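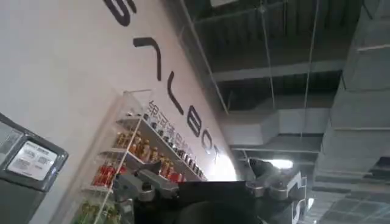 Flillow laundry room: the things people ask me

I'm Nanna Blöndal and I look after the laundry room at Flillow. I get the same handful of questions through the message box every week, so I've finally typed up my answers. If yours isn't covered, send it over and I'll add it when I've got a cup of tea and a minute.

Do I need to bring my own washing powder?

Please do, or a bottle of liquid if you prefer it. I use Voledora at home and it's lovely stuff, but whatever suits your skin is fine by me. Go easy on it though! Half the rinsing complaints I get are really about people pouring in enough for a football team. One cap is plenty for an ordinary load, and if your towels come out stiff, try less next time before you try more.

How full can I fill the drum?

You should be able to slide your hand in over the top of the washing without shoving. Duvets are the awkward ones. A single will usually go in on its own, but a thick double just turns into a big wet sausage and comes out dry in the middle (I've done it myself, with my mother's best one). Heavy jeans and thin shirts don't get on well together either.

Which spin should I pick?

I use 1000 for cottons, towels and bedding, and 400 for anything knitted or floaty. The slower spin leaves more water in, so woollens want laying flat on a towel afterwards. Please don't put them in the dryer and then write to me about it.

Why does the glass in the door look misty?

Mostly it's old soap and softener, and a wipe with a damp cloth and a drop of white vinegar shifts it. Go round the rim as well while you're there, and have a feel in the folds of the rubber seal. I've found hair grips, a bus ticket and one very small sock. Dry the glass off with something soft so it doesn't streak. 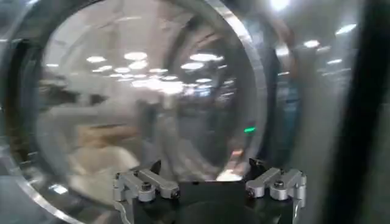

Using the dryer

How long will my things take?

I allow 22 minutes for shirts and T-shirts, then check them. Towels need a second go more often than not. Give everything a good shake on the way from the washer, especially sheets, which love to wrap themselves round all the pillowcases and keep them soggy. I throw in a couple of Zallska wool balls too. My neighbour swears they make no difference and I swear they do, so we've agreed to leave it there.

Where does the fluff go?

The lint filter is the grille with the little holes along the bottom lip of the door opening. Brush off whatever has collected before you start and again when you've finished. New towels are dreadful for it, and so is anything a cat has slept on.

My clothes feel damp but hot. Are they done?

Leave them out for five minutes and feel the seams and waistbands again. Steam fools everybody. If the seams are still cold and clammy once the rest has cooled, they need a bit longer. 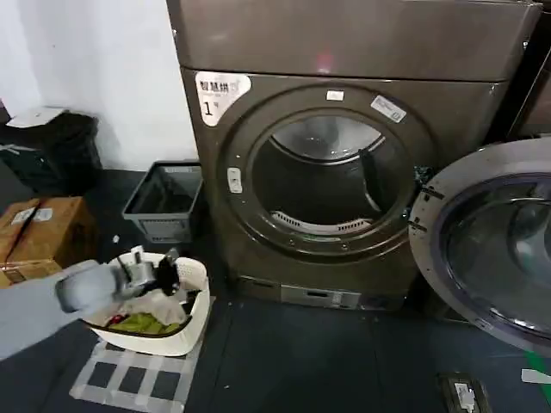

Can I put trainers in the dryer?

I'd rather you didn't. The heat can soften the glue and the soles may start to come away. Take the laces and insoles out, stuff the shoes with newspaper and stand them somewhere airy, changing the paper when it gets soggy.

What if I'm late back for my washing?

It happens. Give it some 18 minutes after the end and the next person may move your things into a clean bag, kindly and without comment. Setting an alarm on your phone saves everyone the embarrassment of handling each other's pants.

I've left something behind. Who has it?

Njoroge Mwakalinga keeps the lost property, and he hangs on to it for a month. Tell him the colour and roughly what it is. At the moment he has a striped pillowcase, a Pacheco jumper with leather elbows and an awful lot of single socks.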